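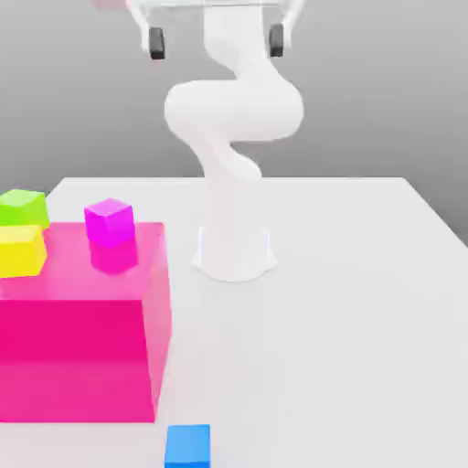 4.2 Was sich am Sortierplatz verändert hat

Ich fange mal mit der Frühschicht an, weil ich dort die meiste Zeit verbracht habe (und weil der Kaffee dort besser war). Bei Coltel arbeiten in der Kommissionierung 35 Leute, verteilt auf drei Schichten, und mit 13 von ihnen habe ich ausführlich gesprochen, manchmal im Pausenraum, manchmal direkt am Band, wenn es gerade stand. Pro Schicht gehen dort 2.000 Kleinteile durch die Hände, die nach Farbcode in Behälter gelegt werden. Das klingt nach einer Arbeit, bei der man den Kopf ausschalten kann. So hat es mir aber keine der befragten Personen beschrieben!

Catherine Shearer sortiert seit vielen Jahren und hat mir schon am ersten Morgen erklärt, wie sie vorgeht: Sie schaut gar nicht auf das Teil, das sie gerade in der Hand hat, sondern schon auf das übernächste. Die Hand macht ihr Ding. Als der Arm kam, war genau das weg, denn jetzt sollte sie hinschauen, wo der Arm hinschaut, und der nimmt sich immer nur ein Teil vor. »Ich bin plötzlich Beifahrerin«, hat sie gesagt, und ich habe mir das dick unterstrichen, weil es in fast allen Gesprächen in irgendeiner Form wiederkam.

Neu ist vor allem die Zeit vor dem Bildschirm. Bevor eine Aufgabe auf den echten Arm kommt, wird sie in Galia durchgespielt, der Simulation, die Longo mitgeliefert hat. Abbildung 1 zeigt so eine Aufgabe in der abgespeckten Form, mit der alle anfangen: weißer Arm, weißer Tisch, links der durchscheinende rosa Kasten und vier bunte Würfel. Grün, Gelb und Magenta liegen auf dem Kasten, der blaue liegt vorn auf der Tischplatte, und der Greifer steht offen und leer weit darüber. Wer so ein Bild zum ersten Mal sieht, denkt an Kinderspielzeug. Innes Drummond aus der Spätschicht hat genau das gesagt und sich dann eine halbe Stunde lang mit mir darüber gestritten, wann ein Würfel eigentlich als abgelegt gilt. Reicht es, wenn er den Kasten berührt? Muss er ganz drauf sein? Und was ist, wenn zwei so dicht beieinander liegen wie der grüne und der gelbe?

Mich hat diese Diskussion ziemlich begeistert, weil am alten Arbeitsplatz niemand so eine Regel je ausgesprochen hatte. Ein Teil lag richtig, wenn die Kollegin an der nächsten Station nicht gemeckert hat. In Galia muss das jemand festlegen, bevor der erste Durchlauf startet, und bei Coltel machen das inzwischen die Sortierkräfte selbst. Jede Aufgabe läuft 300 Mal in der Simulation, danach setzen sich zwei Leute aus der Schicht hin und sehen sich die Durchläufe an, die das System als unklar markiert hat. Senga Mackay nennt das »Nachsitzen«. Sie macht es gern, will es aber bezahlt haben wie Einrichtearbeit, und in diesem Punkt war die Stimmung im Oktober noch ziemlich gereizt. Die Lohngruppe ist nämlich dieselbe geblieben.

Zur körperlichen Belastung kann ich weniger sagen, als ich gehofft hatte. Mehrere Befragte erzählten, die Handgelenke täten ihnen weniger weh, dafür kämen Nacken und Augen dazu. Gemessen haben wir das nicht. Alasdair Rutherford, der die Schichtpläne schreibt, wechselt deshalb jetzt nach zwei Stunden zwischen Band und Bildschirm, was auf dem Papier wunderbar aussieht und am Samstag regelmäßig platzt, sobald sich jemand krankmeldet.

Eine Sache hat mich überrascht, und ich bin mir immer noch nicht sicher, wie ich sie deuten soll. Die Simulation ist sehr aufgeräumt: glatte Flächen, kräftige Farben, graue Wand, Schluss. Am echten Band liegt Staub, die Etiketten lösen sich, das Licht flackert. Ich hatte erwartet, dass die erfahrenen Leute sich darüber lustig machen. Ein bisschen tun sie das auch! Die meisten fanden das leere Bild aber hilfreich zum Lernen, weil sie daran den Leuten von Longo zeigen konnten, was alles fehlt. Catherine Shearer hat auf einem Ausdruck mit Kugelschreiber ergänzt, wo bei ihr der Lappen liegt und wo der Behälter für Ausschuss steht. Dieser Ausdruck hing bei meinem letzten Besuch noch an der Tür zum Schichtbüro.

Am zweiten Standort, Sosesby, lief die Einführung anders. Dort hat Chun-hung Peng die Aufgaben allein angelegt, und die Schichten bekamen sie fertig vorgesetzt. Die Gespräche waren merklich kürzer, und auf meine Frage, wann ein Teil als abgelegt gilt, hieß es meistens, das wisse der Rechner. Peng selbst hätte gern mehr Rückmeldung gehabt, sagt er, nur war dafür in seinem Plan keine Stunde vorgesehen. Ich komme in Abschnitt 4.3 darauf zurück, wenn es um die Störungsprotokolle geht.

Zuletzt aktualisiert: Oktober

Kontakt | © Projektgruppe Sortierarbeit, alle Rechte vorbehalten | Nach oben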